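工单:手持夹爪示教,鼠标归位任务回放时夹爪开合对不上
项目:Sotemden 桌面整理
提交人:Glória Gouveia
状态:处理中
抄送:Fatima Ekpo、Henrique Cordeiro

一、问题

大家好,又是我,又是鼠标那个任务(我知道我知道,上个月刚关掉一张差不多的单子)。

情况是这样的:我拿手持夹爪在办公桌上示教“夹起鼠标,放到鼠标垫上”,录的时候一切顺手,存下来的轨迹拿到 Vilela 那台臂上回放,手腕走的路线挺漂亮的,就是夹爪合得太早!还没到鼠标跟前就开始收,等到了位置,指尖已经把鼠标顶跑了。Henrique 第一反应是我手抖,我不服,换他来录,一样顶跑,哈哈。

这一批一共录了 39 条,导进 Orlow 以后软件没报任何错,全是绿的。所以我一开始压根没往数据上想,白白在机械臂那边折腾了一个上午。

二、已经试过的

1. 重启 Orlow,重新导入。没变化。
2. 把回放速度降到一半。夹爪还是早合,只是顶得慢一点,看着更气人。
3. 换了一根数据线。没变化,不过旧的那根接头确实松,我已经扔了,别再从垃圾桶里捡回来用。
4. 重新标定夹爪开度,全开和全闭各按一次。数值跟之前的几乎重合,所以标定应该没坏。
5. 打开其中一条,逐帧看。这一步总算有收获,见下面。

三、逐帧看到的

我挑的那条总共 1230 帧。按画面找,夹爪真正碰到鼠标是在第 1230 帧之前老远的地方,可开度曲线比画面还要早一截就掉下去了。手腕位姿倒是和画面贴得很紧。也就是说位姿和图像是一伙的,开度自己在跑。

Fatima 看完问我:“你录之前是不是改过采样设置?”我想了半天,还真改过……一月份给 Flamedico 那边做演示的时候,为了省空间,我把开度通道单独调低了,之后忘了调回来。Orlow 导入时按帧号一对一硬对,根本不看时间戳,所以开度数据比图像短,越往后错得越厉害。同一条里开度只有 1155 个点,这下就说得通了。

四、处理

先把采样设置改回默认,三个通道保持一致。旧的那批不删,Judite 写了个小脚本,按时间戳把开度插值回图像帧上。我拿三条试了试,曲线下降的位置和画面里手指收拢的位置总算碰到一起了。这三条在臂上回放,两条成功把鼠标放到垫子上,剩下一条放歪了,压在腕托边上。那条我回头看,录的时候我自己就放得不正,怪不得机器。

改完设置又在同一张桌子上重新录,粉色鼠标,大纸箱也没挪走。对曲线的时候主要认两种状态,手指夹住鼠标的,和手指张开、鼠标还搁在桌面上的:

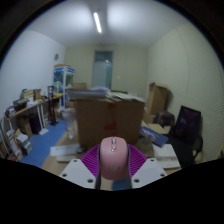
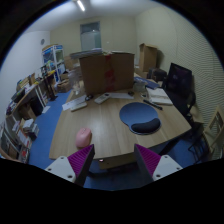

五、还没解决的

Orlow 遇到通道长度不一致还是一声不吭。我觉得至少该弹个警告吧?已经另外开了单子给 Conceição,她说能加,但是要等下个版本。在那之前,麻烦大家导入之前先看一眼各通道的长度,就在属性页最下面,很不起眼的一行小字。

还有一个小事:开度阈值现在是写死的,夹鼠标没问题,夹薄的东西(比如笔)就不太灵,手指明明已经合上了,软件还认为是“半开”。这个不急,先记在这里。

六、后续更新

下午补充:剩下的旧数据全部跑过脚本了,有几条开头缺时间戳,脚本直接跳过,Judite 在看。我的意见是别救了,重录比修快,反正鼠标和垫子都摆在那儿,一条也用不了多久。

Henrique 回复:同意重录。另外示教的时候夹之前能不能稍微停一下?你收手指收得太急了,曲线几乎是直着掉下去的,不好对。

我:行行行,我慢点。下一批我每次夹之前停一拍,录完先传一条给你看,没问题再继续。单子先别关,等那一条过了再说。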